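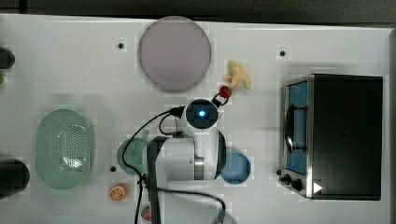

3.2 物件与台面布置

本研究关心的问题是:人们在收拾厨房台面之前,怎样称呼台面上的东西,又怎样说明它们该放到哪里去。为此需要一组日常、容易辨认、彼此又有些相近的物件。物件取自三类:盛装器具(盘、碗、沥水篮)、食物模型(水果为主)和小型电器。分类沿用Ferkar物件表的大类名称,但把原表中的“餐具”与“备餐器具”合为一类,理由是预调查中多数受访者并不区分这两者,同一只碗在早餐时算餐具,在洗菜时又算备餐器具。

台面一律为白色。预调查曾用过木纹台面,浅黄色的香蕉模型在木纹上不够醒目,受访者常常漏说,后来便不再使用。图3是正式调查所用布置中的一种。圆盘放在台面中上部,颜色是偏灰的淡紫色,盘沿略深;香蕉模型在盘的右侧。烤箱立在右边,顶部外壳为黑色,玻璃门内可见蓝色。左边是一只薄荷绿的椭圆形沥水篮,篮底有成排的小孔。两只圆碗一只蓝绿,一只蓝色,没有叠放在一起。

图3 调查所用台面布置之一(俯视)。

食物模型的大小差别较大,对提问方式有影响。图3左下方的橙子切片以颜色和瓣纹即可认出,草莓模型只露出一部分,受访者要凭红绿两色来判断。香蕉下方偏左处的小件红色物品,受访者有的称为樱桃,有的称为番茄。我们在编码时没有指定标准答案,两种叫法都记为“红色小果”,并单独保留原话。这一处理与前人的做法不同,Skekix编码手册要求每件物品只对应一个名称,遇到分歧以多数为准。我们认为名称上的分歧本身就是收拾过程中误会的来源,删去它会损失一部分有用的材料。

3.3 调查过程

调查在Cuevas社区的一间活动室进行,时间为十二月,每天下午两点开始。受访者为成年人,均自述每周至少下厨三次。每位受访者先看台面布置,然后完成两项任务。第一项是命名,请受访者说出台面上看到的厨房用品和食物,不限顺序,也不限用语。第二项是安排去处,请受访者向一位假想的家人交代,吃饭前应当把哪些东西移到哪里。两项任务全程录音,由两名记录员分别转写,不一致之处由罗天佑(Tianyou Luo)复听后裁定。

提问时不使用“上面”“后面”一类的说法。俯视条件下,“上面”既可以指远离自己的一侧,也可以指叠在另一件物品之上,预调查中因此产生过不少混乱。改用“靠墙一侧”之后情况有所好转,但活动室的台面四周并不靠墙,受访者需要先听一遍约定才能理解。正式调查最终采用“远侧”和“近侧”。

第一项任务共得到有效命名539条,第二项任务共得到有效安排285条。重复的说法只计一次,例如先说“那个盘子”,补充时又说“紫色的盘子”,按后一种较完整的说法收录。受访者中途改口的,改口前后的说法都保留,并加注先后次序。

3.4 命名结果

盘子的命名最为一致,几乎所有人都直接使用“盘子”或“圆盘”,差别只在颜色上:有人说灰,有人说紫,也有人说“灰紫”。颜色在这里并不影响辨认,台面上只有一只盘子,受访者说颜色多半出于习惯。

碗的情况相反。两只碗形状接近,必须借助颜色或位置才能区分,而蓝与蓝绿恰好是受访者用语最不稳定的一段。同一只蓝绿色的碗,有人称“绿碗”,有人称“蓝碗”,还有人称“湖蓝的那只”。称它为“绿碗”的人在提到沥水篮时往往改说“浅绿的”,以免混淆。部分受访者放弃颜色,改用邻近的物品来说明,如“篮子旁边的碗”。这类说法在两只碗同时出现时明显增多,在只有一只碗的布置中则很少见。

沥水篮的叫法最为分散,共有“沥水篮”“漏盆”“洗菜篮”“淘米篮”“筐”等多种。年长的受访者偏向以用途命名,年轻的受访者偏向以外形命名,这一差别与Skidonau词表中的记录方向一致。需要说明的是,词表收录的是书面用语,本调查得到的是口语,两者只能作大致的对照。

烤箱在命名任务中通常最后才被提到。追问时,受访者多表示烤箱“本来就放在那里”,不算需要收拾的东西。我们没有把它从物件清单中剔除,因为它占去台面一侧的位置,会限制其他物品的去处,第二项任务的不少回答都与此有关。

3.5 去处的安排

安排去处时,食物的去向最明确。水果大多被安排到盘子里,少数人要求先放进沥水篮冲洗,再转到盘子或碗里。橙子切片被单独处理的次数较多,受访者认为切开的水果不宜与整个的水果混放,有人要求给它另找一只小碗。香蕉离盘子近,常常只得到一句“放到盘子里就行”,没有进一步的说明。

器具的去向则取决于受访者设想的下一步。设想马上开饭的,会把碗移到近侧;设想还要备菜的,会把沥水篮留在原处,先腾出中间的位置。烤箱门前的空间几乎总被提到,常见的说法是“门前别放东西”。这句话出现时,说话人一般没有指明要移走哪一件,转写时记作没有对象的安排,与有明确对象的安排分开统计。

单条安排的长度差别很大。短的只有四五个字,长的接近300字,通常夹带着受访者自家厨房的情况,例如水槽在左手边、碗柜门只能开一半。这些内容没有计入去处,但保存在附录的原话中。附录按受访者编号排列,每人的原话以800字为限,超出部分只保留与台面物品有关的句子。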